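Living With Oats: A Small Corner, a Big Wall and the Case for Clear Jars

I have been an oat person my entire adult life and until this spring I kept them the way I suspect most of you do, in the bag, with a rubber band that used to belong to some broccoli. The bag lived behind the pasta. When I took it out, a few flakes came with it, and when I put it back a few more stayed on the shelf, and every so often I'd wipe the shelf down and feel very grown up for the rest of the afternoon.

Then I spent a Saturday with Gifty Mahama, and now I own jars.

Gifty runs the refill side of Sulemana, the dry goods store in Losau, and she has firm views on what people do with their grain once they get it home. She thinks we buy too much of it. She thinks we hide it. Most of all she thinks a bag is a terrible thing to cook out of, and she'll tell you this while holding your bag. "You can't get a cup measure in there," she told me, trying to get a cup measure in there. She was right, I've been pouring and hoping for years.

So the morning was meant to be a quick chat about storage and it became a full-on decanting session, with me in an apron that was much too long and a scoop that I wanted to steal (I asked where to buy one instead, and it's a Cakska, and they were out of them).

Glass first. Gifty is a glass woman for anything she eats daily. A round jar with a wide mouth and a good thick rim, no ridges on the inside for dust to settle in, filled so the oats mound up a little toward the middle. That mound bothered me! I wanted to shake it flat. She slapped my hand away, because shaking rolled oats breaks them up, and then your porridge goes to glue. Tip them in slowly and leave them be. If the lid won't go on, eat some.

Clear plastic is what she likes for mixed grains and for anything that has to be carried, and I came around to it faster than I expected. I'd always thought of plastic as the thing you graduate from. But a rounded clear container full of pale grain with the odd dark fleck through it is a lovely thing to look at, like a jar of beach, and it doesn't worry you when your hands are wet. She fills hers nearly all the way up. Her theory is that a half-full container gets ignored and a full one gets used, and she claims she's tested this on her own family.

And then there are the odd ones. Everyone who decants ends up with odd ones, the tubs that came from somewhere and were too good to throw out. My favorite thing of the whole day was a ribbed green tub, creamy up by the rim and nearly lime at the bottom, with a paw print molded into its base. The base! Where you'd only ever find it by turning the thing over. I picked it up and put it down I don't know how many times. Each of the little toe pads has a tiny raised dot on it. Somebody sat at a desk and decided on those dots, and I'd like to shake that person's hand.

Clive Ackroyd, who fitted out the corner, was less moved by the paw. Clive cares about walls. He had strong words for me about open shelving (grease, mostly) and even stronger words about white walls, which he says make a storage corner look like a dentist's. His answer is the pattern, and oh, the pattern. It's all big curling waves, or hair, I went back and forth on it all morning — mint and soft gray and a dusty pinkish purple, every strand outlined in fine black lines that wind up into spirals. It goes right around the corner, too. I expected it to fight with everything put in front of it, and it turns out that plain beige oats are about the best thing you can stand against a wall like that. Clive had a printed sample in his van that he'd been carrying since he first started on the idea, gone soft as cloth at the folds, and he let me keep it.

He's also a rail man. Put a metal rail along the back wall and hang your bits from it, a slotted tray, a clear holder, whatever you're using that month, and the counter stays free for the mess. The counter is pale gray with marble-style veining, and flecks of oat don't show on it as badly as they do on my dark one at home. I resent that a little.

One more thing Clive insisted on, and I've copied it exactly: keep the trash close. His bin is plain black with a see-through green bag folded over the rim, and it stands right there with everything else at the back. Decanting makes rubbish. You've got the empty bags, the ties, the torn-off corners, the handful of whatever was at the very bottom that you don't want to eat. If the bin's across the room you start a pile, and I am a woman who has lived with piles.

What did it cost me to do my own? Less than I feared. I bought 2 glass jars at the big size and used what I had for the rest, and the whole lot came to $44, with another $31 for a secondhand Nimen label maker that I have used on things that really did not need labels. The salt, for instance. You could spend $100 in an afternoon if you let yourself loose in the matching-set aisle, and Gifty would like me to tell you not to.

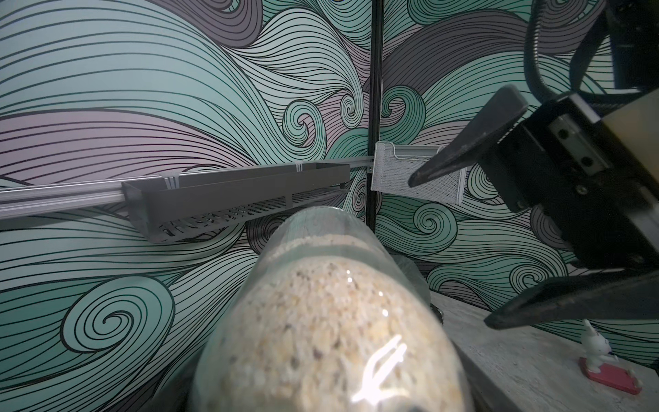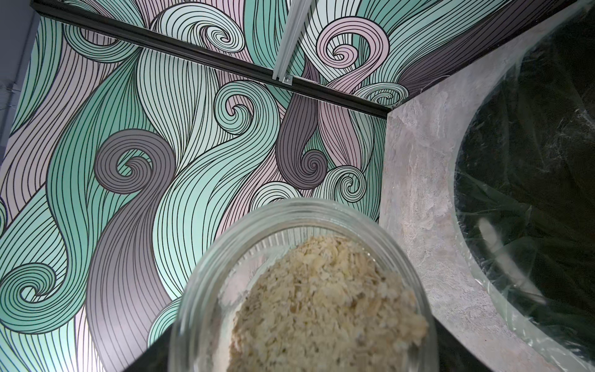
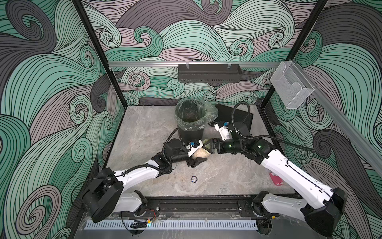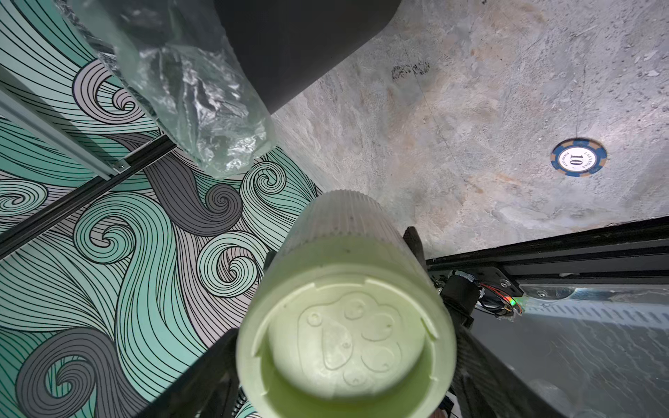
Page last updated: August

Before I left, Gifty made me write down what she calls the dull part, so here it is. Wash the jar and let it dry overnight with the lid off, longer if your kitchen is humid. Cut the cooking directions off the bag and tape them under the lid. Finish the old oats before you add the new ones, even if that means a very large breakfast. And don't keep any of it over the stove, however nice it looks up there — the warmth turns oats stale and they start to smell like crayons.

I've kept to all of it except the overnight drying, where I cheated with a dish towel and got away with it. The broccoli rubber band has been retired to the drawer. I'm still looking for a green tub with a paw on the bottom, so if you have one going spare, the magazine will forward your letters.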